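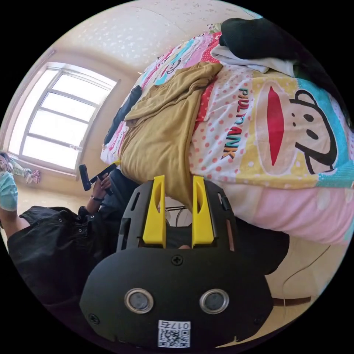

Mustard-yellow cloth on the bed, yellow fingers below it. Garment set, bedroom site.

1/ Notes from the Flidus garment set. Handheld grippers, real bedrooms, no lab table. The target is a policy that can tidy clothes on a bed it has never seen.

2/ Site rule: leave the bedding as found. A busy print under the garment is harder to segment than a plain sheet, and we want it in the training split.

3/ An episode runs up to 30 seconds. Longer takes get split at the regrasp. Start pose is free, end pose is fixed: both grippers open and clear of the cloth.

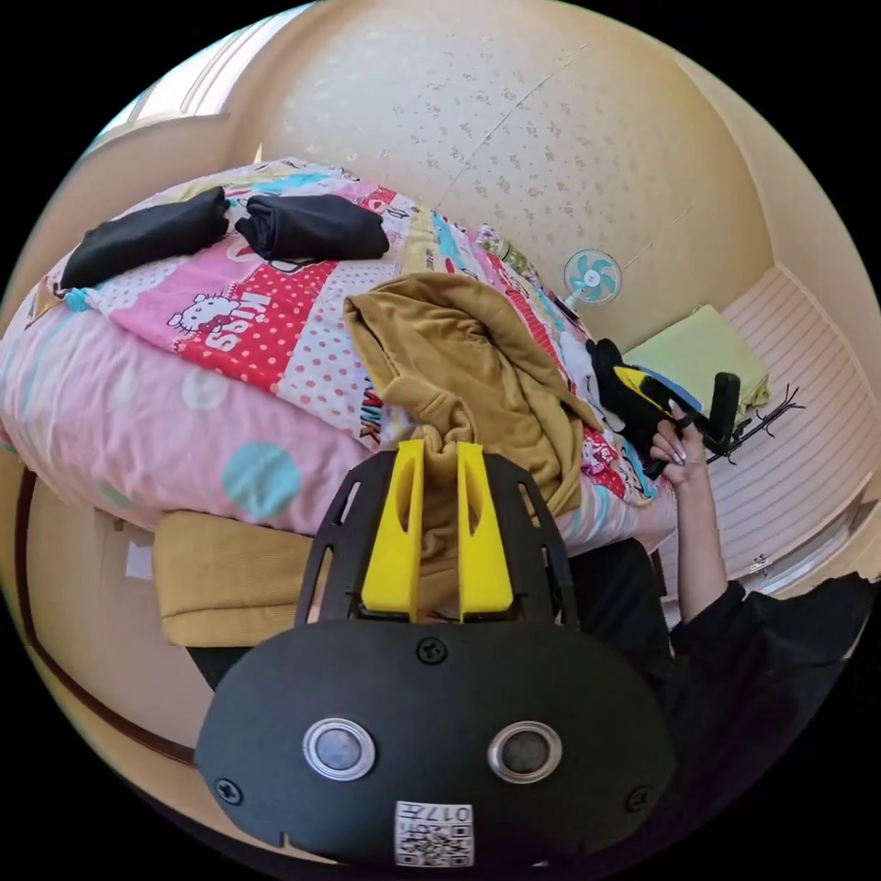

Unit 017H at the mustard garment, two rolled black ones end to end on the duvet.

4/ Labels are thin on purpose: garment type, grasp point, outcome. Susby tried 9 fields per episode in March and annotators disagreed on most of them. We kept 6, then cut again.

5/ Failed grasps stay in, tagged as failed. Dropping them made the Dravora baseline overconfident on sleeves. 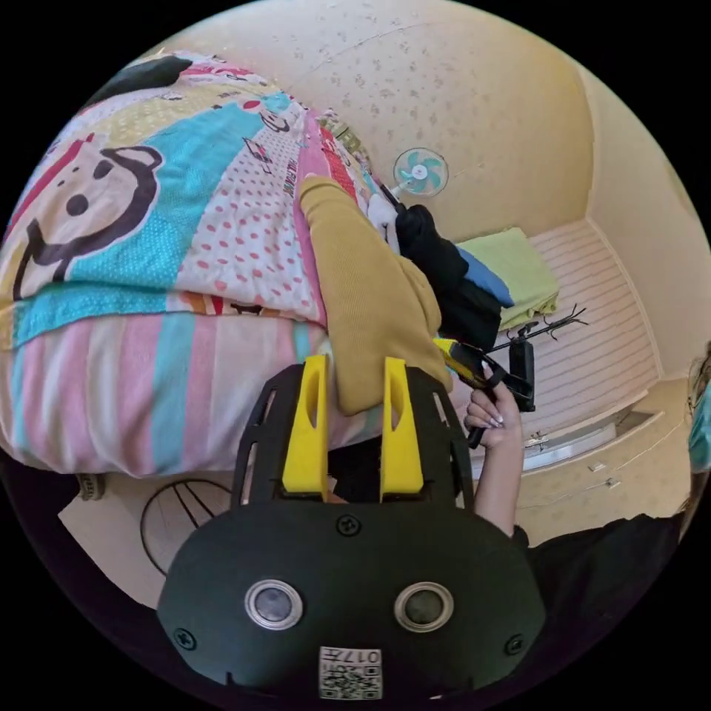 Do both grippers need to share a clock?
They need a common time base, and we sync at the start of every episode. Drift of 2 frames is enough to spoil a two-handed fold.

6/ Next batch is knitwear only. Thick ribbing slips differently from jersey and the current set is short on it.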